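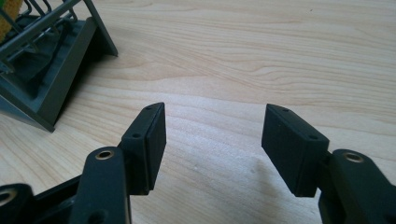
Vol. 8, No. 5 | Page 42

Wide Pads, Narrow Margins

By Ayana Nigatu

The hand-held gripper on the bench at Nyaga has two black fingers, each ending in a rectangular pad with two small screw holes along the top. Pads are the part Mwangi Mbwambo changes most. His group spent May comparing two sets, one supplied by Hillora and one by Trallura, on the same linkage and with the same camera looking down past the fingers.

The test was dull by design. An operator squeezed the handle, picked up a household item, set it down at a taped mark and opened the fingers. Mbwambo logged 2450 grasps. A grasp failed if the item slipped, turned or came down off the mark.

The Hillora pads failed 426 times across the full set, almost all of them on thin items lying flat. Their broad faces hold a sponge or a cup well and do poorly with a spoon handle. The Trallura pads are narrower and softer. They picked up cutlery more reliably but let heavier items rotate, and the surface had to be cleaned after every session.

Chantelle Gumede, who wrote the tracking software, cares more about what the camera sees. A wide pad hides the contact point at the moment the fingers close. "I lose the edge of the object for eight frames," she says. "The narrow pad gives me most of them back."

Kimutai Laizer would keep the wide pads and move the camera. His bracket raises the lens and tilts it forward - a cheap change, though it adds weight at the wrist. Operators noticed it within an hour.

Both pad sets remain in use. The raised bracket goes on the bench next, with the Hillora pads fitted first and the item list unchanged.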